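# Arms on the snack counter - what happens to the people?

I work the early shift at the staff canteen on the Ukadham site. Since May the sandwiches and snacks get put out by a pair of arms from Kokuvier, and I've gone from "counter assistant" to "counter supervisor" on exactly the same money. Has anyone been through this? Did your hours survive?
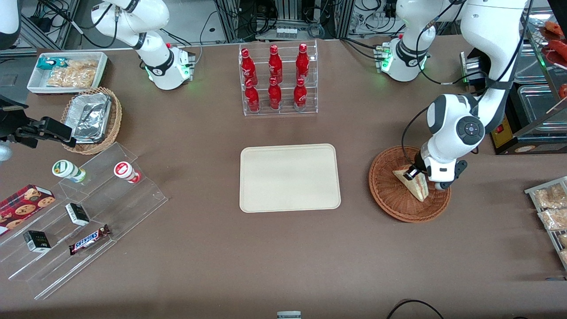 **gokik_nights**

Ours went in two years ago, in a canteen doing roughly 4000 meals a week. Hours stayed put for the first year, then the six o'clock start quietly vanished from the rota. Get your new duties in writing now, while management is still in a good mood about it. If you're supervising a machine, that's a different job, and it ought to be on a different pay band. We got an extra 800 a year out of that argument - before tax, so don't book the cruise.

**tray_return**

robots are fine, mine never nicks my pen

**Alvarado Catering Reps**

The pen point is noted. To add to the first reply: ask who is responsible when the thing stops at ten to twelve with a queue out of the door. At our place it was whoever stood nearest, which was always the same two people. We had it written down that the supplier gets the call and staff serve by hand until it's sorted.

Also ask about training. Ours was a twenty-minute video and a lanyard. The customers still talk to us, mostly to ask whether we mind, and so far there's no pay band for that either.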